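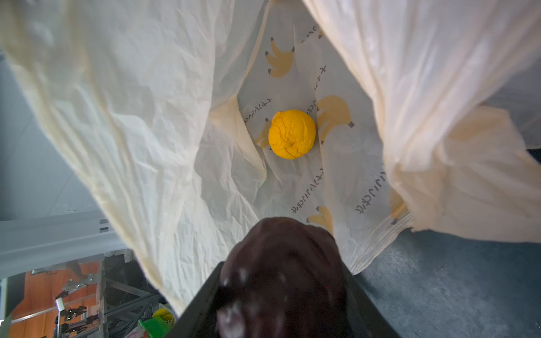
A yellow ball at the bottom of a white plastic bag.

Why Are Plastic Bags So Thin and So Strong?

A plastic shopping bag weighs very little, yet it can carry far more than its own weight. The reason is in the material.

Most thin shopping bags are made from polyethylene. Polyethylene is a polymer – a material built from very long molecules. Each molecule is a chain of carbon atoms with hydrogen atoms attached. The chains lie tangled together like cooked spaghetti. When you pull on the bag, the chains slide and straighten before they break. This is why the plastic stretches first and tears later.

How a bag is made

Small plastic beads are melted. The melted plastic is pushed through a ring-shaped gap, and air is blown into the middle. A tall tube forms, with a very thin wall. The tube is cooled, pressed flat, and cut. Heat seals the bottom, and a cutter shapes the handles.

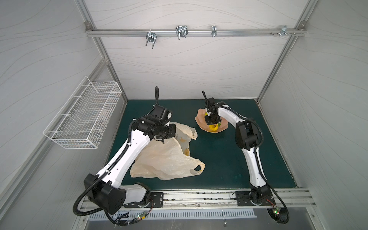
A crumpled plastic bag with a looped handle, and a pale pink plate.

Why it crinkles

Thin plastic film bends easily. A sharp bend leaves a crease, and the plastic at a crease does not return fully to its first shape. When you squeeze a bag, many small parts of the film snap from one curve to another. Each snap shakes the air and makes a sound.

Try it

Cut 2 strips of the same size from an old bag. Cut one strip from top to bottom and the other from side to side. Pull each one slowly. Does one stretch farther? The chains often line up more in one direction while the tube is being made, so the strips may behave differently.

Safety: never put a plastic bag over your head or face, and keep bags away from babies and pets.

Words to know

Polymer: a material made of long chain molecules.
Film: a thin, flexible sheet.

Text by Sun-ja Seok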